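January 19, 2020
Dried stems, small vases

Went back to the dried flowers today. The bunches from the Jundarham box had been lying flat for 14 days and the stems were brittle, so I handled them by the lower third only. Trimmed 2 cm off the longest ones. Uyên Doãn swept up after me.

Yellow bunch first, then the dusty green one. Neither vase gets water or foam. The yellow spreads a lot wider than its vase and wants space on every side. The green has finer stems and pulls to one side whichever way I turn it. I gave it a full 360 and left it where it looked best. 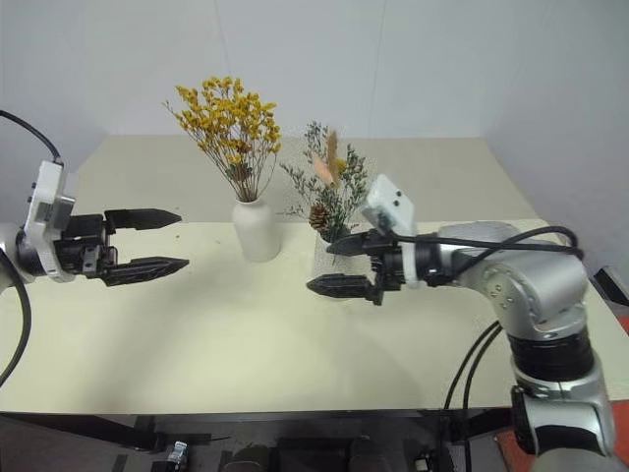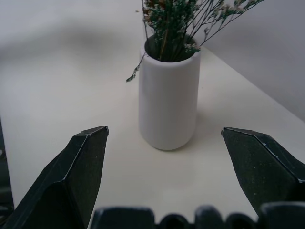
Dried flowers in vases, on the pale table.

Thịnh Thân thought the stems were still too long for vases this small and would take off another 5 cm, starting with whatever hangs over the rim. He also said to put a handful of dry sand in the bottom before the flowers go in, as they did with the Oprea set in early January, when one kept tipping.

I'd try the sand before cutting any more. Can't put length back. Need to sieve it first, the last bag was full of grit.

Still to do: weigh both vases empty, label the leftover stems, ask Paraschiva Roman if the Brendham shelf is free. Shed blossoms are in the small envelope, keep them.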